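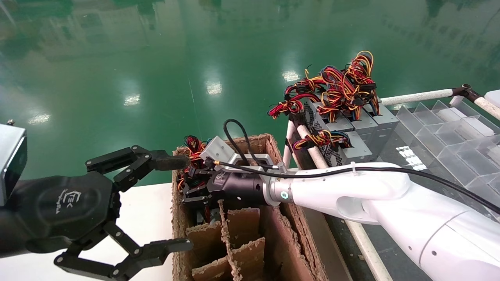

Cardboard box with dividers, red, black and yellow wires in one corner.

Clarville Home Tech Forum > Consoles and TV > Voice control

Voice assistant turns the console on but the telly stays on the wrong input

4 min read
Print | E-mail

gatepost_tim
28th July
I have a Ceradmont soundbar with the voice assistant built in. Console goes into HDMI 2 on the soundbar, and the soundbar goes to the TV over ARC. If I say "turn on the console" the console wakes up fine. The TV also comes on, but it stays on the aerial input and I have to find the remote to change it. If I start the console with the pad, everything switches over properly.

I've tried unlinking the account and linking it again, and a different HDMI lead. Soundbar firmware is up to date according to the Nirnley app. Any ideas before I ring support?

lowpass
Which room name have you given it in the app? If the TV and the console are in the same room group, the assistant sends a power command to both of them at once. The TV gets there first and opens on whatever input it was last told to use at startup. By the time the console asks to be the active source, the TV is still booting and ignores it.

Take the TV out of the group and let the console wake it over CEC. That sorted mine.

gatepost_tim
They are in the same group, yes. "Front room". I'll try that tonight.

marrowfat
I don't agree with taking it out of the group. You lose volume and "turn everything off", and those are the two things most people use. Better to make a routine. Mine goes:

Console on
Wait 8 seconds
TV input to HDMI 1

It has worked since February with the same soundbar. You only need the wait because the TV won't accept an input change while it's starting up.

lowpass
A fixed wait is a bodge though. If the console has an update to install it takes far longer than that and you are back on the aerial.

marrowfat
The input change doesn't depend on the console being ready. The TV will sit on HDMI 1 with a blank screen until the picture arrives. It's only the TV you're waiting for.

lowpass
Fair enough, on yours. My TV gives up on an input with no signal and goes back to the tuner.

brackenside
Check there isn't a setting for that. On mine it was under Inputs, called "auto search", and it was on by default. I turned it off and it stopped wandering.

Also worth asking the OP if the console is set to full shutdown or sleep. In full shutdown it shouldn't wake by voice at all, so presumably sleep.

gatepost_tim
It's in sleep, yes.

Update. I took the TV out of the group as lowpass said. Console came on, TV came on, right input. Did it four times and it was right each time. But marrowfat is correct that "turn off the front room" now leaves the TV on, and my other half uses that every night.

marrowfat
Put it back in and make the routine. Call it something you wouldn't say by accident. Mine was called "game on" and it fired during the football.

Türkmen_AV
You can do both. Leave the TV out of the room group, then make a second group with only the TV and the lamps in it, and an "all off" routine that covers both. It's a bit of typing in the Nirnley app but you only do it once.

I fit these for a living and would say that most of the wrong input calls I get are grouping. The rest are people who plugged into the wrong socket on the TV. Only one of them does ARC and it's labelled in tiny print.

pondweed37
Or buy a universal remote and stop talking to the furniture. Mine does the lot with one button.

brackenside
How much was it?

pondweed37
Some £200, but it was a few years ago.

lowpass
That is a lot to spend on changing an input when the settings are free.

pondweed37
It also works when the broadband is down. Voice doesn't.

brackenside
That I will give you. Ours was off for a whole evening last month and we had no idea where the TV remote was.

gatepost_tim
Went with the Türkmen_AV way. Two groups and an "all off" routine. I had to delete the old room first because the app wouldn't let me reuse the name. It all switches properly now and the lamps go off too.

One thing left over: "turn it up" changes the TV volume and not the soundbar. Is that the same sort of problem?

Türkmen_AV
No, different one. Go into the TV sound menu and set the output to external or ARC only. If it's set to both, the TV will take the volume command for itself.

gatepost_tim
Was set to both. Changed it and the volume is fine now. Thanks all.

marrowfat
I still say the routine is less bother.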